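HOUSEHOLD STORAGE AND SMALL GOODS
Unit 3 handout: Single-serve items (the tea box exercise)
Module leader: Tsegereda Dinsa. Practical sessions: Gemechu Woldegiorgis.

Read this before the practical. The marking sheet is at the back of the module pack and is not repeated in this handout.

3.1 What counts as a single-serve item

For this module a single-serve item is anything wrapped for one use and kept in numbers: tea bags in envelopes, sugar sachets, stock powders, plasters. They cause more untidiness than their size suggests. The outer carton is usually thrown away early, and the envelopes end up in a drawer, a mug or the bottom of a tin.

Tea envelopes are a good place to start. They are flat, fairly stiff and printed on the front, so they can be filed upright like cards. Stock powders slump and are dealt with in Unit 5.

3.2 Filing upright

An envelope stored flat hides everything under it. Stored on edge, it shows its top and some of its face, and can be taken out without moving the rest. The box should be narrow enough that the envelopes don't fall over and low enough at the front that the label can be read. A front panel between half and two thirds of the envelope's height is usually right.

Envelopes from the same maker are not always the same height once they are in the box. Some sit low because the bag has slipped to the bottom and the wrapper has folded under. Straighten these before filing. 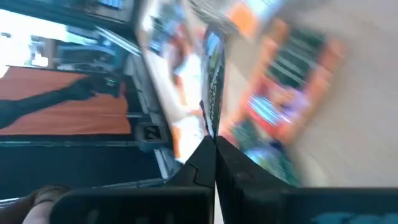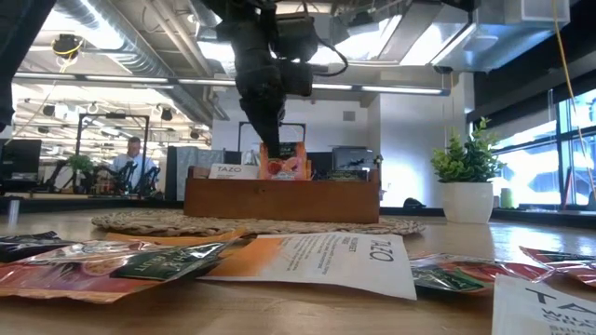
Tea envelopes at the sorting table.

3.3 Procedure

Clear the box completely. Wipe it out with a dry cloth - not a damp one, as paper envelopes take up moisture.

Lay all the envelopes on the table face up. Turn round any that are upside down.

Take out torn or opened envelopes and put them to one side. They are not filed.

Group what is left by type: black, green, fruit, herbal. If a blend could go in two groups, use the first word on the label and stick to it.

Hold each envelope by its top edge and lower it in. Pushing down from above creases the wrapper and can split the seam.

Put the tallest at the back. Leave a finger's width spare in each section so that the next person can get an envelope out.

3.4 Labels and dates

Most makers print the date on the carton only. When you discard a carton, write the date on a slip of card and file it at the front of that group. The Endale box in the teaching kitchen was checked in November and held 98 envelopes, of which 40 had no date that anyone could trace. They were probably fine to drink, but they could not be put out for visitors.

3.5 Choosing a box

Wood, tin and card all work. Wood is heavier and stays put when an envelope is pulled out. Tin keeps out smells better if it has a lid. Card is cheap and wears at the corners first. Lero and Atden boxes are both in the store cupboard for comparison, shelf 3. Please put them back with their dividers in.

A mat under the box protects the table and makes it easy to turn the box towards whoever is choosing. It should be flat enough that the box does not rock.

3.6 For the practical

Work in pairs. One person sorts, the other files, then change over. Write down your groups before you begin filing, and note any envelope you moved afterwards and the reason. Half a page is enough. Work goes in the Hokumstead tray outside room 673.

Reading for Unit 4: the section on drawers and dividers in the module pack, plus your own notes from 3.2.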